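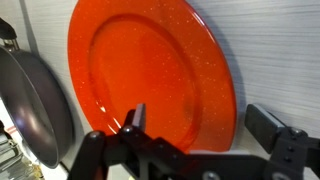 Slide 1. Orange speckled plate, dark gray pan next to it, white wall behind.

NOTES, Omberg evening talk, April 13, 2023
Rochelle Wojcik. "Storing things on edge"

Leave slide up while people sit down. Don't start with the plate, start with the cupboard story (stack of 2 heavy platters on top of the one I wanted, every single night).

Main point: flat stacks = you use whatever is on top. Upright = you use what you own. Say it slow.

Back to slide. Plate leaning, rim is raised so it has a lip to grab. Big plates are the worst in a stack and the easiest upright. Ask who has one this big. Ask where it lives. Wait for the groans

Pan. Nonstick, so nothing goes inside it!! If you have to nest them put a cloth between. Handle sticks out, plan for that, it eats more room than the pan does. My Hemetti shelf was 59 dollars and the handles still hit the door.

Leaning vs. slots
- leaning is fine for tonight
- needs something to stop the foot sliding. Rubber shelf liner, cheap
- slots better long term, Maeng divider or just a old letter rack from the office store
- heavy stuff low. Always

Glossy finishes: let them dry before they touch a wall or eachother. Enamel chips at the rim first, mine did, pass the chipped one around here (its in the blue tote)

Skip the Lamo drawer part if we're past 7:40. People can email.

Questions. Somebody will ask about lids. Lids are next month, tell them that.

Remember to get the tote back from the front row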